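# Plundthorpe open day (robot hall)

The **Plundthorpe open day** is a yearly event where the Ulby workshop lets the public into its main hall to watch people teach robots how to pick things up and put them down. I've been going for a while now, and since the wiki had only two lines on it (one of them was the parking directions), I figured I'd write up what I know. Most of this comes from the 4 September 2024 edition, which is the one I took notes at.

## Background

Ulby rents the hall from Ó Conaill, the packaging firm, and the open day grew out of a tour for Ó Conaill staff who kept asking what went on in there. The first public one was held in November, and the heating was bad enough that they moved the whole thing to late summer and left it there. There's room for 200 visitors at a time. In 2024 the door count was 965, their biggest so far, and yes, there was a line for the coffee!

Roscoe Kasprzak runs the day. Rin Nagano is in charge of the hand-held gripper project, called **Usik**, and gives the short talk that opens each session. If you can, go to an early session, when she has more time for questions afterward (she'll happily take them right through her lunch).

## What you see

You come in on the ground floor, where the work tables are, and you can go up to the balcony whenever you like and look down on it all. I'd do both. From upstairs you get a good feel for how spread out the work is, but you miss the small stuff, and the small stuff is the fun part.

The bulk of the day is given over to Usik. A person holds a gripper by its handle, with a camera mounted on it, and does an ordinary chore with it: pick up a cup, stack a bowl, stand a bottle in its holder. The recordings are used later to train a robot arm to do the same chore. Ulby likes this way of working because you don't need to have an arm in the room while you record, and a new person can learn it in a morning.

The 2024 program had 62 chores on it, printed on a sheet by the door. The ones that I stopped to watch for longest were:

- **Bottle in holder.** Looks like nothing, and it's surprisingly fussy. The bottle has to go in straight, and you're gripping it way up by the neck, so any wobble in your wrist shows up double at the bottom.
- **Folding a dishcloth.** Always has a crowd. Kids are much better at this than their parents.
- **Lids.** Just lids, all sizes. I'd skip it unless you really love lids.

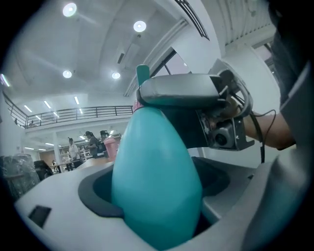

*The bottle chore, with the gripper closed on the upper part of the bottle. Work tables and the balcony behind.*

## Trying it yourself

Visitors get a turn in the afternoon. You put your name on the sheet, you get 2 tries, and somebody from the team stands next to you and tells you to slow down (everybody goes too fast, me included). My first try at the bottle was awful. I came in at a slant, caught the rim of the holder and had to back out. The second one went in fine and I was way too pleased with myself for the rest of the day.

One thing I asked Rin was whether they throw out the bad tries. She said visitor runs are kept in a separate folder and looked at mostly for how people fail, and that the team's own slips get marked and kept too. I'd like to add more on that, so if anybody took better notes at her talk, please edit this section.

## Getting there

The bus stops right outside the gate. Parking is on the Ó Conaill side, and you walk around the back to the blue door. Entry is free, but you do need to book a session, and the morning ones go first. Strollers are fine on the ground floor. The balcony is stairs only.

## See also

- Usik (gripper project)
- Ulby workshop
- Ó Conaill site, Plundthorpe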